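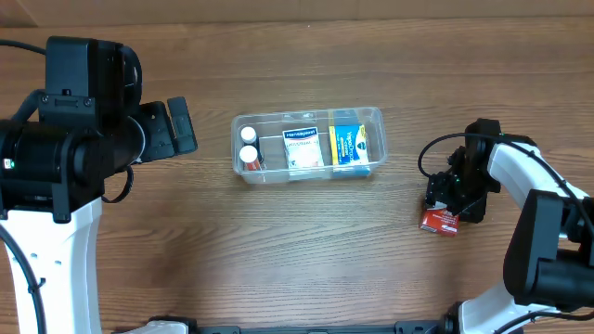
Plasters and little bottles, all in the one clear tray.

2 min read

Right, rhubarb. It's April, the patch has gone mad and I've made the same crumble cake three times since I got back from Murkholm. Thread!

Helge Bakke gave me the recipe years ago, on the back of a bus timetable, and I've fiddled with it ever since (sorry Helge). His has cardamom. Mine has cardamom AND orange zest.

You want 208 g plain flour. Yes, 208. I weighed his "one and a half mugs" once and that's what it came to, so I've stuck with it.

Rub in the butter, keep a big handful back for the top, then stir the eggs and buttermilk into the rest. Lumpy is fine – stop stirring!
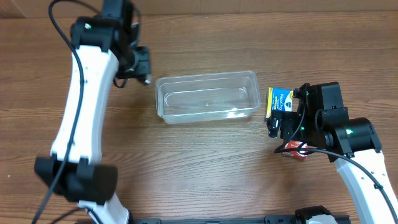
Wood grain going all the way across this tabletop.

Cut the rhubarb small, thumbnail size. I left great long bits in the one I took to Hornedach and it was like eating wet string.

Sugar over the fruit and leave it 14 minutes while the oven warms up. Tip off the pink juice and keep it, lovely in fizzy water.

Bake for some 30 minutes at 180, then have a look. Mine usually wants another five – old oven.

Someone asked about freezing it. Yes! In slices, before any icing sugar goes on.

Gooseberry version when they're ready.

Search posts Go

Contact | Copyright | Back to top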